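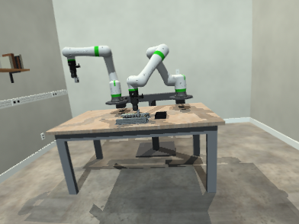 Source: Clolen cell, sim render, shared notebook folder

November, after lunch. Spent the morning on the equipment list and I'm still not done with it, mostly because I keep opening the sim to check things and then staying in there (it's more fun than the spreadsheet!). Two arms stay in the plan. The Vutitz quote came back with the pair, the mounting beam and one year of support, and lead time is 21 weeks, so whatever we order has to go in before the holidays or we lose most of spring. 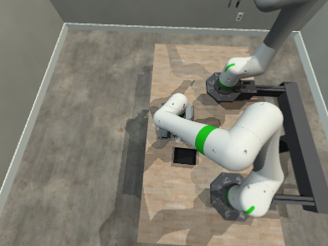

Fingers and trays are the part of the budget I had wrong. I'd put down $556 for "misc. tooling" back when we only had one arm in mind, and that won't stretch. Trays are cheap, so I'm fine with several of the small black kind with the raised rim, same as the one sitting by the near base plate. What costs money is the fingers, and I want spares for both arms. Pridirura wants $1484 for a full set with pads, shipping extra. Ouch. Moved it to its own line.

Still open: table. Do we buy one or build one? I lean toward build, but the beam has to bolt to something stiff and I don't trust our old bench. 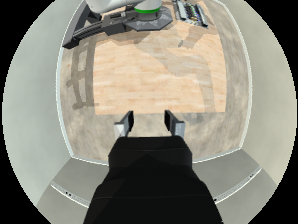 Rashidi wrote back that we should price the wrist cameras now and leave the second gripper for next year, since cameras always end up being bought in a panic anyway. Fair point, and I've moved them up to line 23. I'm keeping the second gripper on the list too, at least until someone makes me take it off.

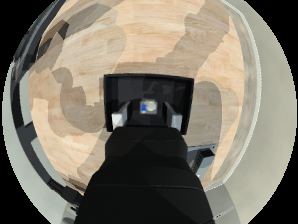
Wrist view, fingers open over the tray, one small part between them.

To do: ask Vutitz if support can start at install, get the shipping number from Pridirura, measure the doorway again.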